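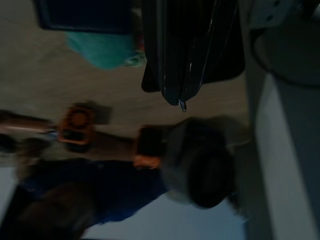 ## 4. Hanging space and floor

This section covers the Gandmont hook rail, the bags and jackets that go on it, and the wood floor underneath. It replaces the old sheet by Roland Bainbridge, which assumed that everyone would read the leaflet in the Gandmont box. The leaflet says the rail goes up "in moments." Allow an evening.

You need the rail and its two end brackets, a pencil, a level, a stud finder, a drill, a screwdriver, and something to sweep with. The screws in the box are short. We use longer wood screws from the hardware store and keep the boxed ones for jobs where it doesn't matter.

### 4.1 Choosing the spot

1. Pick a stretch of wall you can walk past with your arms full. Try it with a full bag on your shoulder before you mark anything.
2. Open every door nearby as far as it goes. Look at where the handle ends up.
3. Hold the rail against the wall and have someone else hang the biggest jacket in the house on it. Step back.
4. Check how far the hem comes down. A long coat needs clear space under it, and so do the shoes that will end up there whether you plan for them or not.
5. Mark the height lightly in pencil at both ends.

The leaflet gives one "ideal height for all users." I have never seen a height that suited all users of anything. Set yours for the shortest person who will hang up their own things.

**Note:** The rail is 27 inches long. If your studs don't line up with both brackets, move the rail sideways until at least one does, and use a proper wall anchor at the other end. A rail that is slightly off center bothers people for a week.

### 4.2 Fitting the rail

1. Find the studs and mark them. Run the finder over the wall a second time from the other direction. If the two sets of marks disagree, believe neither and start over.
2. Lay an old sheet on the floor along the wall. Drill dust gets into the gaps between boards and stays there.
3. Drill the pilot holes for the left bracket.
4. Fit the left bracket and tighten it until it stops moving. Stop there.
5. Rest the rail on the bracket, put the level on top, and mark the right bracket from the rail itself. Don't use the paper template – ours was printed short.
6. Drill and fit the right bracket.
7. Slide the rail on and do up the locking screws underneath.
8. Pull down on the rail with one hand, firmly, at each end and then in the middle.

**Caution:** Stop drilling if the bit meets something that is neither wallboard nor wood. Don't drill directly above or below an outlet or a switch.

**Caution:** The rail is for bags and clothing. It isn't a grab bar, and nobody should use it to pull themselves up off the floor.

### 4.3 Loading it

The box claims a generous weight per hook. I don't know how that was tested and the leaflet doesn't say. Dennis Naylor hung a bag weighing more than 10 pounds on an end hook at Girkside in December, and by Monday the bracket had a gap behind it you could slide a card into. It may have been the short screws. We have kept to lighter loads either way.

1. Empty a bag before you hang it. Books and chargers go on a shelf.
2. Put heavy items nearest the brackets and light ones in the middle.
3. Hang backpacks by the top loop. Shoulder straps slip off the Gandmont hooks, which are shallower than they look on the box.
4. Close zippers and tuck in loose straps.
5. Give damp jackets a hook with an empty one on either side. The "breathable spacing" in the leaflet is just the ordinary distance between hooks.
6. Leave one hook free for whoever comes in last.

### 4.4 The floor below

Wood floors are said to be easy to keep. They are, provided no one drags anything across them.

1. Sweep before you mop. Grit under a mop works like sandpaper.
2. Wring the mop until it stops dripping, then wring it again. Go along the boards.
3. Dry the strip by the wall with a cloth. Water runs to the baseboard and sits.
4. Stick felt pads under anything that stands on the boards. We use Lightfoot pads. They call themselves permanent, and they come off sooner than that, so look underneath when you sweep.
5. Replace a pad as soon as its edge curls. Scrape off the old glue first or the new one won't hold.

**Note on Ulum floor polish:** Rosângela Fagundes likes it and I don't. It gives a shine, and for a while after that the floor is slippery in socks. If you use it, keep it well away from the rail, where people stand on one leg to deal with their shoes. Try it first on a board nobody looks at.

**Caution:** Anyone working low on the floor beneath the rail should take the bags down first. Heads come up faster than people expect, and a full bag comes down faster still.

### 4.5 If something isn't right

**The rail tips forward.** A locking screw is loose. Tighten both. If it tips again, take the rail off and check the brackets.

**A bracket turns in the wall.** The anchor has gone. Fill the hole and move the bracket over. A bigger screw in the same hole works for a short time, as Barry Stockdale can confirm.

**Things rub the wall.** Turn bags so the buckles face out. The clear stick-on strips sold for this took our paint with them when they were removed.

**The floor creaks under the rail.** It probably creaked before. Walk the rest of the room and listen before you blame the new screws.

Spare hooks are in the drawer with the level. Tell Callum Pilkington when you take the last one.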